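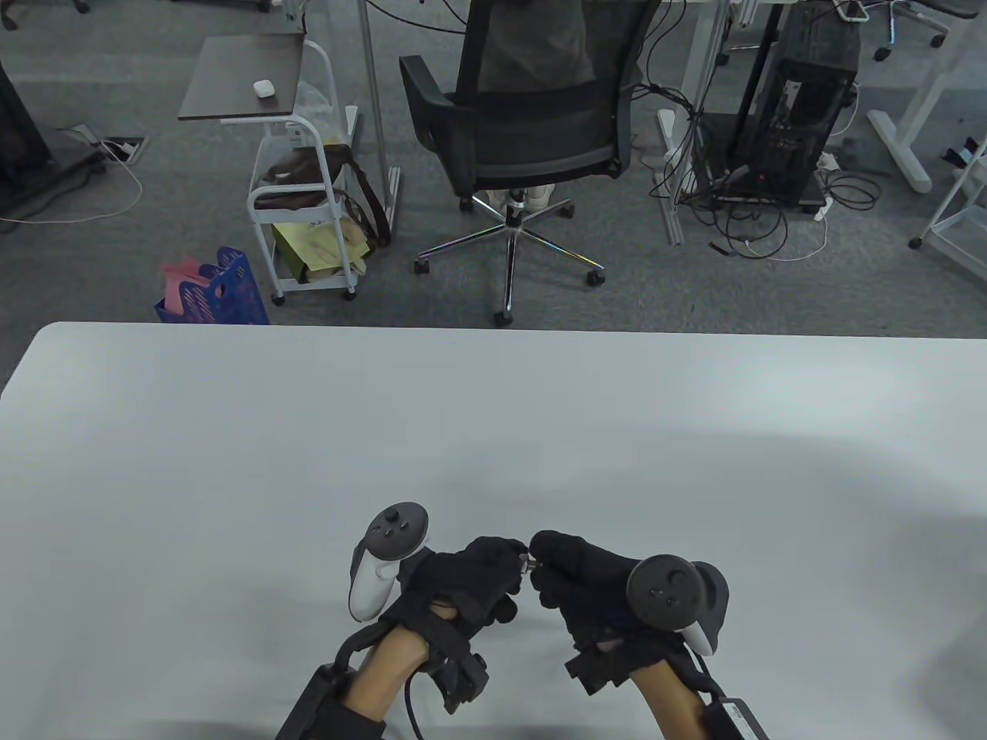
Fig. 4. Two-handed pinch on a small metal object, gloves and controllers on.

Handout 4: Recording two-handed demonstrations
Course 1559, Hand Tracking and Robot Manipulation
Instructor: Rozália Hrubý

Print this page | E-mail this page

Last updated: 2 August 2025

This handout covers the recording part of the Cladodance project. Read it before your first table session. The grading sheet is in Handout 5.

1. What you are recording

Each take has two streams. The controllers give the position and orientation of each hand. The gloves give the finger joints. The recorder (Coven) puts both on one clock and writes one file per take. If one stream drops out, Coven keeps going and leaves a gap, so check the file before you leave the table. Groups in June lost whole sessions this way.

The controllers are used for tracking only. Do not press the buttons or move the thumbstick during a take. Coven logs every press as a marker and you will have to remove them by hand.

2. Putting on the equipment

Left side first, then right. Get a partner to do the second side. Straps should be snug at the wrist but you should be able to close your fist. If a controller can shift against the hand, the offset you measured in calibration is no good and the take cannot be used.

Run any cable down along the forearm and toward your body. Keep it off the table where the hands work.

3. Calibration

Hold each pose until Coven beeps: flat hand, fist, thumb to each fingertip. Then bring the hands together over the table with the fingertips close and hold again. The software compares the two hands in this pose. An error under 17 mm is accepted. Over that, redo the whole set, including the flat hand.
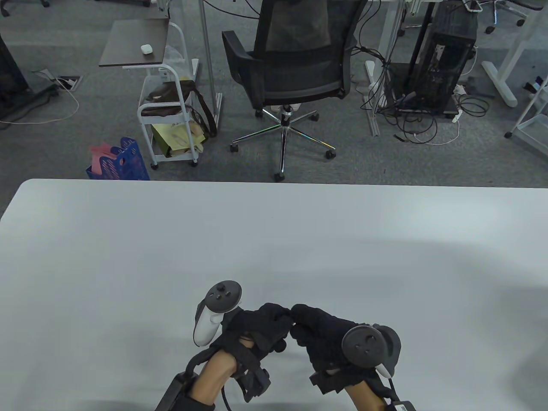
Fig. 5. Hands close together above the table, fingertips nearly touching.

Recalibrate any time you take a glove off, even for a minute.

4. The tasks

Task A, handover. Pick up the part with one hand, pass it to the other, set it down.

Task B, shared pinch. Both hands hold the part at once, thumb and index finger of each (Fig. 4). This is the hard one for the finger model because the fingertips hide each other from the head camera. Go slowly.

Task C, Poker. Deal and turn over cards. Optional, for groups that finish A and B.

Each group turns in 135 takes, of which at least 51 must be Task B. Bad takes stay in the folder with "x" at the front of the name. They do not count toward the total.

5. Common problems

Fingers drift open in playback: glove was put on after calibration.
One hand jumps: the controller lost tracking. Check that your other arm is not covering it.
File has no finger data: glove receiver was off when Coven started. Restart Coven, not the glove.

6. Reading

Šindelář notes, chapter on grasp types. Skip the section on suction.

Bring one good take and one bad take of Task B to the next class. We will play them back on the arm.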